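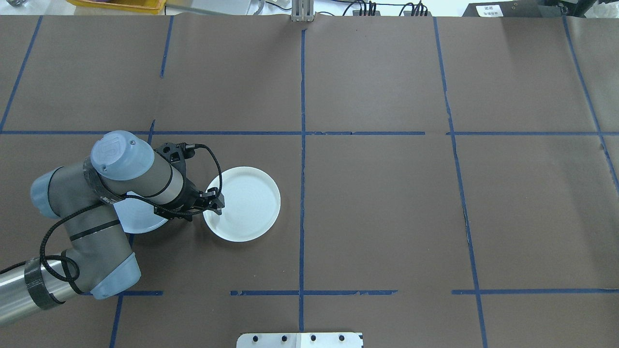
Can the Skoltstead cell take over plate sorting from a person?
It can handle a few plates at a time if somebody stands next to it, so for now the work stays with the person.

Ticket 738
Opened: 10/11/26
Product: Brundent table controller
Site: Erard test kitchen
Status: Open, waiting on vendor
Priority: Low (was Medium)

Reported problem
Plates are supposed to end up one per taped section. Erard's July quote promised 100 plates an hour. We logged 9 in our best hour, with two operator resets. I could do that many in under a minute with wet hands.

Step 1. Restarted the controller, reloaded the Tsao grip profile. No change.

Step 2. Vendor asked us to check the floor markings, saying uneven tape can throw off placement. Checked the crossing from the wrist camera.

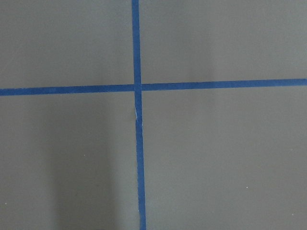
Tape crossing, wrist view. Small crease just below the crossing.

Sent to Erard. They want the tape redone. Fine, but a dish rack at home doesn't come with tape, and I'd like that noted on the ticket.

Step 3. Cut grip speed to 70 percent. Fewer resets, slower hour. Vendor calls this an improvement.

Step 4. Ran with three plates only.

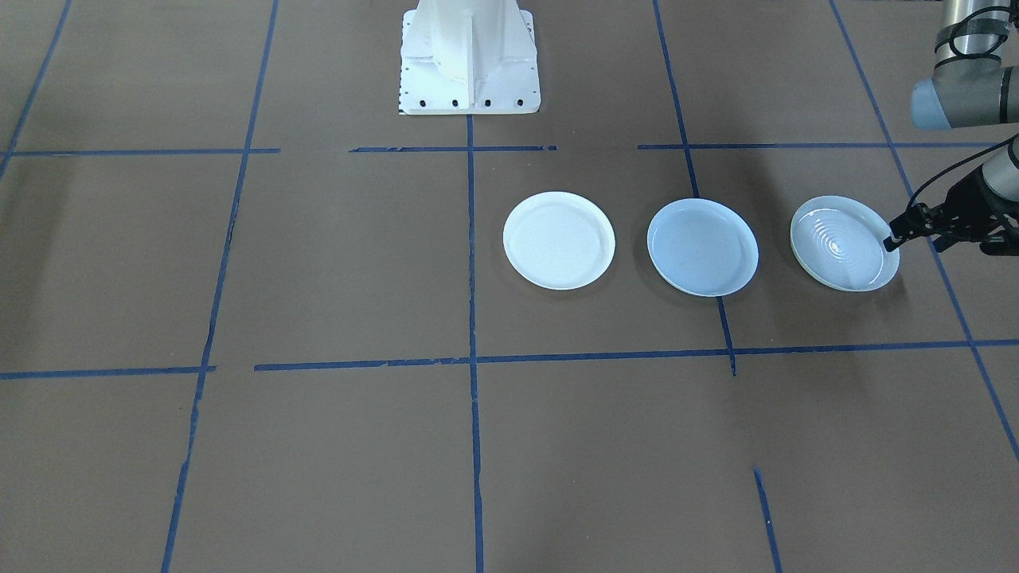 Three plates in a row, gripper at the rim of the rightmost one.

Rim pickup is still the weak spot. Please don't close this as "operator setup" again. Asked Erard for a log of a full hour with no one touching anything. Nothing received yet.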